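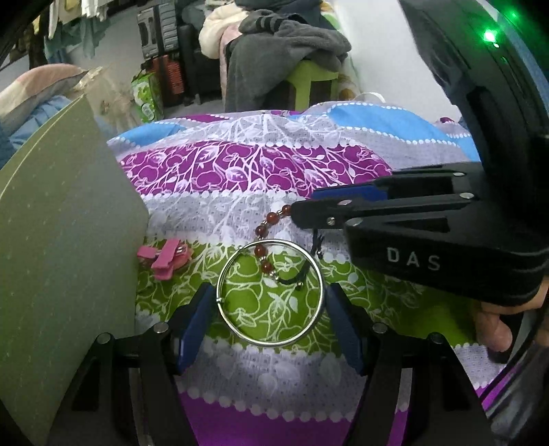 Thu Vi wrote to us in June that she had worn hers for a month before she noticed the ring opened at all, and asked whether the gap was meant to be squeezed shut. It isn't. Leave it as it comes. The gap is how the bracelet goes on and off, and closing it by hand puts a flat spot in the metal that is hard to get out again.

Oltska Bangle with Bead Strand and Cord

A thin silver metal bangle, open at one side, with a tiny ball at each end. A strand of small round dark red beads is attached to the ring, with tiny silver spacers between the beads. A thin black cord with small silver charms goes with it. All the parts are worn together on one wrist.

Details
Bangle: silver-plated brass, round wire, ball ends
Beads: dyed glass, dark red
Spacers: silver-plated
Cord: waxed cotton, black
Weight: 10 grams
Item number: 3000-31
Sold as one piece. The strand and the cord are not sold separately.

Sizes
The bangle comes in small, medium and large. Measure around the wrist just above the bone with a strip of paper, then use the size card that you can ask for at checkout. If you fall between two sizes, take the larger one. The strand is the same length for all sizes and hangs a little lower on a small wrist.

Putting it on
Turn the gap toward the side of your wrist, where it is narrowest. Slide one ball end over first, then roll the ring around until it sits flat. Don't pull the ends apart to get it over your hand. Wire this thin will take a certain amount of bending and then it will crack, usually opposite the gap. Once the ring is on, lay the bead strand over the top and let the cord fall where it wants to.

To take it off, do the same thing backward. Hold the ring, not the beads.

Care
Wipe the metal with a soft dry cloth. Silver dip will cloud the beads and dry out the cord, so keep it away from this piece. Take the bracelet off before swimming, washing dishes or putting on hand cream. The plating will darken over time if it is left out in a damp room. A cloth takes most of that off the bangle. The spacers are harder to reach and a soft toothbrush works better there.

Store it flat, with the strand stretched out beside the ring. When it is dropped in a box with other chains, the cord finds its way through the ring and knots. If that happens, lay it on a bedspread or a folded towel, pull the beads gently to one side and work the cord loose from the charm end. Don't cut the cord unless you have a new one at hand.

Repairs
Replacement cords and spare beads are listed under Pritel, our parts line. Allow 3 weeks for restringing. Send the whole bracelet, even if only the strand has come apart, and put the loose beads in a small bag so they don't end up in the corners of the envelope. We can't repair a cracked bangle but can fit your old strand to a new one.

Goes with
Tavov ear studs, dark red
Tavov plain bangle, thin, no strand
Zürcher cloth roll for bracelets, gray

Returns
Unworn pieces can be returned within 31 days in the original pouch. Pieces with a bent ring are not accepted as unworn.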